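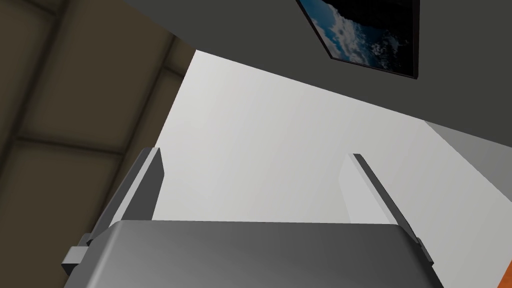 Runway resurfacing at Garkbridge: which squadron moves and for how long?

taxiway_k
The base notice dated 9 August 2020 says the main runway closes in December for resurfacing. It gives no relocation plan. The parallel strip is 1,268 meters between thresholds, so the transports stay usable at reduced weight and the fast jets do not. Does anyone know if the jets go to Hopkin or to Edik?

moorhen52
Hopkin. It has arrestor gear at both ends and hardened shelters. Edik has neither.

Col_Ret_Dan
Hopkin has arrestor gear at one end. The east set was taken out when they extended the overrun and it was never put back. I was on the station at the time.

moorhen52
The current aerodrome chart shows both.

Col_Ret_Dan
Then check the remarks column. East set is listed as unserviceable and has been through three chart editions.

moorhen52
OK, found it. Point taken. One end is still better than none, and the prevailing wind favors the west end anyway.

pallet_rider
The limit at Hopkin is fuel. The bulk installation there was sized for a training unit. Put 15 jets on it flying two waves a day and you are trucking fuel in by the second week. Edik is on the pipeline.

taxiway_k
What about people? The squadron plus its maintenance flight is 300, not counting security.

pallet_rider
Edik can bed down that number if the reserve block is open. Hopkin would need tents or hotel contracts in town. Last time they used hotels, and the bus run added 20 minutes to every shift change.

S. Xie
I work on pavement evaluation as a civilian, not at this base. A few points on the schedule.

1. Asphalt in December depends on surface temperature. If the contractor loses days to cold, the reopening date slips and the detachment is extended.
2. Grooving is a separate job after the asphalt cures. Jets are sometimes allowed back before it is done, with a wet runway restriction.
3. The lighting contract is with Flillier and runs separately from the paving contract. Any delay in one holds up the other.

Sihan Xie

Col_Ret_Dan
Agree on 1 and 3. On 2, I never saw a wing commander accept an ungrooved runway for single-engine jets in winter. They would sit at the detachment until it was finished.

S. Xie
I have seen it accepted twice, both at drier locations. It is a command decision and practice varies.

moorhen52
Could they split it? Alert aircraft to Hopkin, training to Edik.

pallet_rider
That needs two sets of ground equipment and two weapons crews. The squadron has one and a half of each on a good day.

taxiway_k
Thanks. The airspace notice for Edik has a new temporary restricted area that starts the same week as the closure. It doesn't name the user. I'll post the text when the amended version comes out.

Contact the moderators | Forum rules | Back to top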